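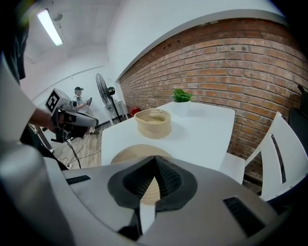 2. Scheduling of Treatment Rooms at a Day Spa

2.1 Background

The Filtard day spa in Cesbridge offers massage, facials and foot treatments. Bookings are taken by phone and entered in Nulter, a calendar program that assigns each guest to a room and a therapist. The spa has 2 massage rooms. Before this project, every treatment was followed by a fixed break of 20 minutes, whatever the treatment was.

2.2 Data

The owner supplied an export of 2,000 bookings. Cancelled visits, gift card sales and records with no end time were removed. Of the remaining records, 197 showed a start later than the booked time. These late starts form the data set used in the rest of the report.

2.3 Method

Each late start was matched with the treatment that came before it in the same room. The delay was taken as the difference between the booked and the recorded start, in minutes. Therapists enter the recorded start by hand, and many entries are rounded to the nearest five minutes. No correction was made for this.

2.4 Results

Late starts were most common after body wraps, where the room has to be wiped down and the linens changed. Facials seldom led to a delay. Late starts also rose after 3 p.m., when couples' bookings take up both massage rooms.

2.5 Proposed change

The break should be set by treatment type: 30 minutes after a wrap, 20 after a massage and 10 after a facial. The Kocsis method described in Section 1 was used to check that the new breaks fit within opening hours.

Section 2 prepared by Emese Lengyel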